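DOES VITAMIN C STOP YOU CATCHING A COLD?

Somebody in your family has probably told you to eat an orange when you had a runny nose. Maybe they said it would stop the cold, or make it go away by morning. Lots of grown-ups believe this, and they mean well. But is it true? When lots of people say a thing, you are still allowed to ask how they know.

Let's start with what we can be sure of.

Vitamin C is real and you need it. Your body uses it to make a stretchy stuff called collagen, which holds your skin, gums and bones together. Most animals make their own vitamin C inside their bodies. Humans can't, and neither can guinea pigs, so we both have to eat it.

Long ago, sailors spent months at sea with hardly any fresh food. Many got an illness called scurvy. Their gums bled, their old cuts opened up again and they felt terribly tired. Lemons and oranges made them better. So fruit really did cure something. It cured scurvy, though, and a cold is a different thing altogether. A cold is caused by a virus.

WHERE THE IDEA WENT WRONG

Imagine a boy called Norbert. He has a cold, so he eats two oranges a day, and in a week he feels fine. "The oranges worked!" says Norbert.

Did they? Most colds go away in a week or so whatever you eat. If Norbert had hopped on one leg every morning he might have said that the hopping worked. To find out, we need to know what would have happened without the oranges, and one boy can't show us that.

A FAIRER TEST

Suppose a school has 284 pupils. Half of them take a vitamin C tablet every day all winter. The other half take a tablet that looks and tastes the same but has no vitamin C in it. The pupils aren't told which one they've got. Then somebody keeps a list of who catches a cold and how long it lasts.

Why the pretend tablets? If you think you've had medicine, you may feel better just from thinking it. This is called the placebo effect (say it "pla-SEE-bo").

Scientists have done tests like this many times. For most people, taking vitamin C every day did not stop them catching colds. It did seem to make the colds a little bit shorter, but only a little. Starting the tablets after the sneezing had begun didn't show a clear benefit. A few tests on people doing very hard exercise, such as marathon runners, did find fewer colds, so the answer isn't a plain no for everybody.

WHAT ABOUT REAL FRUIT?

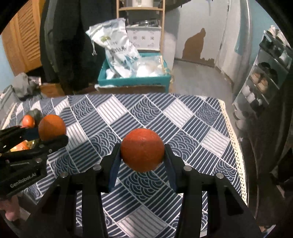 Fruit has a good deal more in it than one vitamin. An orange gives you water, some sugar and fibre, which helps food move along through your gut. You can't judge how much vitamin C is inside by looking, either. A dimpled, slightly shiny orange peel may make you think of health, but peel is only the outside. Red peppers and kiwi fruit often have more vitamin C, weight for weight, and they don't get nearly as much praise.

TRY BEING A DOUBTER

Next time you see "helps your immune system" on a packet, ask a few things. Helps it how much? Who tested it? Were they the same people who are selling it?

And if your gran hands you an orange when you're sneezing, say thank you and eat it. You can tell her about the sailors while you peel.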